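Household chore automation

Household chore automation is the long and rather hopeful effort to build machines that can tidy, fold, wash and put away the way a person does at home. Some chores gave in early. Floors can be vacuumed by small rolling robots, and dishes have been washed by machine for generations, though somebody still has to load them. The chores that remain are mostly the ones that need a hand.

Picking up and sorting small groceries is a good case, and a humbling one for anybody who has worked on it. Clear wrappers catch the light and confuse cameras, soft bread squashes if it is held too firmly, and packets piled on top of one another hide their own edges. A child manages all this without a thought!
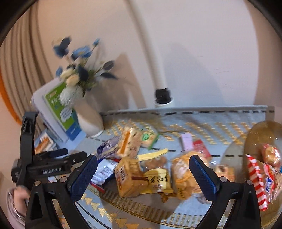

One much-quoted home trial was run in the town of Bendton by the engineer Kamran Vahidi, whose Pikitz arm was set to clearing kitchen tables in 11 homes. Over 3124 attempts it did nicely with boxes and rather poorly with thin, floppy bags, which it tended to pinch and then drop on the way to the shelf. The later Moradi hand, with softer fingertips, was kinder to pastry but a good deal slower, taking 20 minutes over a table that most families would clear in four.

Shop floors have fared somewhat better, as the goods there arrive in known sizes and stay where they are put (see also Oltby sorting line). In the home, most writers on the subject still answer "not yet," with a fair amount of affection for the machines that keep trying.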